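MED214 Screen Celebrity and the Entertainment Press
Handout 6: Casting Announcements and Fan Response
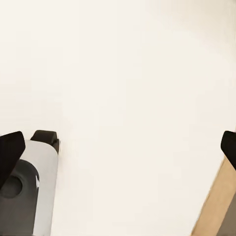

Fig. 1. Rendered view with a plain off-white surface.

Module convenor: Viorica Barbu
Seminar tutor: Tamer Darwish

Purpose of the session

The previous lecture dealt with the interview as a promotional form. This week we turn to the casting announcement: the short item, usually issued by a production company and repeated by the entertainment press, which tells the public who will appear in a film or series. Students should come to the seminar having read the whole of this handout and the extract from Chiang on the module page.

6.1 What a casting announcement contains

Most announcements follow a settled order. The performer is named first, followed by the title of the production, the part to be played and one or two earlier credits. A quotation from the director or producer normally comes next. Details of the story are kept to a single sentence, and the release date is often left out altogether.

Chiang calls the list of earlier credits the "reminder line". It tells readers which version of the performer they are being asked to remember. An actor known for both comedy and crime drama will be introduced through one or the other, depending on the production being sold.

6.2 Case study: the Dostero recasting

Dostero was a costume serial in two series. Between the first and the second, the leading part passed to a different actor. The production company, Willcombe, issued its statement in March at 7 in the morning, before the daily entertainment pages had been updated. The statement gave scheduling as the cause and thanked the departing actor by name in its final paragraph.

Press treatment fell into two groups. Trade titles reprinted the statement with very few changes. Celebrity titles placed the departure in the headline and the new actor lower down, and several added remarks from unnamed sources on the set. Students should note where the word "replaced" appears and where "joins" is used for the same event.

The module team collected 788 public comments posted beneath the coverage. They were coded by tone and by subject. Of the comments addressed to the company directly, 60 asked for the original actor to return. Many others discussed the costumes, the broadcast hour or the other comments. The coding sheet is on the module page and will be used in the seminar.

6.3 Comparison: Buron

Buron, a feature film from the same company, was announced without a recasting. The statement is shorter and carries no thanks. Compare the position of the director's quotation in each text.

Terms to know
Reminder line: the earlier credits chosen to introduce a performer.
Attachment: a performer's agreed but unsigned link to a project.
Holding statement: a brief text issued while a fuller one is prepared.

Seminar preparation

Choose one casting announcement from the past year and find two press reports based on it. Mark every phrase carried over unchanged. Bring a printed copy of all three texts. Groups will be arranged by Tamer Darwish at the start of the session.

Written work on this topic is submitted through the module page in the usual way. Requests for an extension should be addressed to Viorica Barbu before the deadline.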